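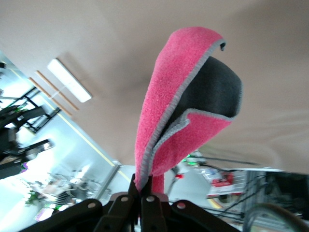 ## Visit to Homemero, Aug 30, 2024

Sabina Kollár and I got the afternoon tour of the cloth handling room. Svetozár Jireš ran it. The job there is collecting examples of folding and picking up fabric, recorded from the wrist camera along with the arm's movements.

The pink fleece with the gray stitched edge is one of the harder pieces, he said. Once it bunches up in the gripper, the dark side and the pink side both show and the corners are hard to find. They keep those recordings — bad grasps are labeled and stay in the set.

Count so far: 1727 recordings, 549 of them on fleece. An operator works 30 minutes, then swaps out.

Still to ask: do they share data with the Brunton site, and who checks the labels?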